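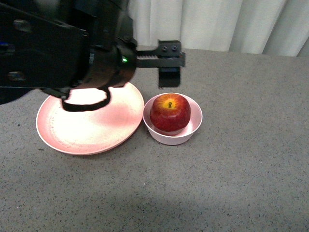 Werell opens second glaze and firing line at Lennox

LENNOX, January: Tableware manufacturer Werell has commissioned a second glaze and firing line at its Lennox plant, raising nominal capacity by 25 per cent. The line was designed in-house and installed by Getberg during the summer shutdown.

Glazed ware passes through a 200-minute drying stage before entering the kiln. Exhaust heat from the kiln's cooling zone is ducted back to the dryers, replacing a separate gas burner. Floor area allocated to the new line is 713 square metres, including a storage bay for unfired ware.

The first range scheduled for the line is Pola, a stoneware series in four colours for cafes and aged care kitchens. Pola pieces are fully vitrified and are supplied with an unglazed foot ring. Minimum order for custom colours is 400 pieces.

"The existing line was limited by drying time, so kiln places were going unfilled on each shift," said Illia Polishchuk, production engineering manager at Werell. "Colour changeovers can now be scheduled on one line while the other keeps running."

Trade orders for Pola are open. Specification sheets and glaze samples are available from the Werell trade desk at Lennox.

ENDS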